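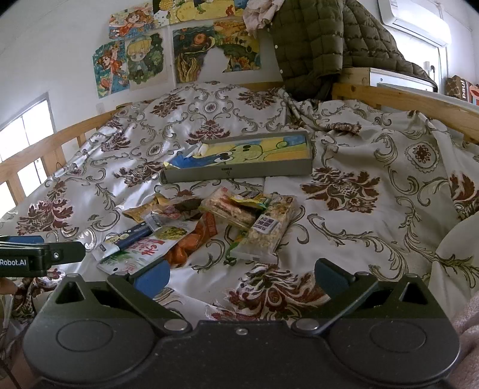
What goes into a snack tray first?

The stiff packets go in first, against the short end, and the bags with air in them follow. That is the order used at Letell, a lodging business with guest rooms in Veltwood and Starnomholm, where each room gets a tray of packaged snacks. The supervisor in charge of the trays spoke to us on November 27, 2022, and asked that the job title be used in place of a name.

The work is done in the guest room itself, on the bed. "We tried a table in the corridor," the supervisor said. "People put other things on the table. The bed is made up by then and it is the largest surface in the room." The assortment is tipped out near the tray, sorted by type of wrapper, and loaded from one end.

A bed with raised wooden sides is preferred. Small packets slide on a glossy cover, and a rail stops them before they reach the floor. The cover does not have to be smoothed beforehand. Folds hold a pile of bags in place better than a flat sheet does, although a tray set down across a fold will rock, and the supervisor moves it to a level patch before loading.

Patterned covers are a known problem. Clear wrappers and brown or tan ones are hard to pick out against large printed flowers. "You look at the bed, you think you are finished, and there is a small packet sitting on a medallion," the supervisor said. The rule is to pass a flat hand over the cover once the tray is full. Letell changed part of its bedding in October, but the heavy floral covers were kept for the rooms with pine beds.

The standard tray measures 343 millimeters along the inside. Chips and crisps are measured by their sealed edge – the bag will compress in the middle, the seal will not. If the seal is longer than the tray is wide, the bag is turned lengthwise. Bags of crisps are never placed under anything, and the supervisor does not allow them to be pricked to let the air out.

Records are kept on paper. The sheet for the season to date shows 562 trays filled and 2,668 packets placed in them. It also shows 3 trays returned by guests with a crushed bag. All three were packed with a bag of crisps at the bottom.

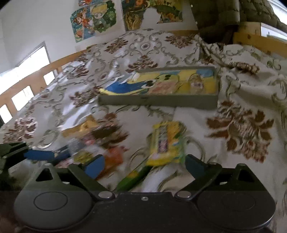
One of the room staff in Starnomholm, reached later by phone, disagreed about the loading order and said that the brightest packet should go in first, at the center, with everything else fitted around it. Guests look at the middle of the tray, in this view, and a row of stiff packets at one end looks like stock on a shelf.

The supervisor had heard the argument before. "It looks fine until somebody carries it. Then the center packet moves and takes the rest with it." A trial of both methods has been discussed but has no date.

On labels there is less dispute. Each tray carries a small printed label on its front face, and the tray is set down with that side toward the door. Sakalauskas, the supplier of the current trays, delivers them without labels, so they are applied at Letell. The front is wiped and left to dry before the label goes on. Labels put on a damp tray lift at the corners within a few days.

Asked what would be changed if there were money for it, the supervisor named a shallower tray. The present sides hide the thinner packets, and staff tend to stand them upright to make them visible, after which they fall over. "I would take off a third of the height," the supervisor said. "I would leave the length as it is." Sakalauskas has been asked for a price and had not sent one at the time of the interview.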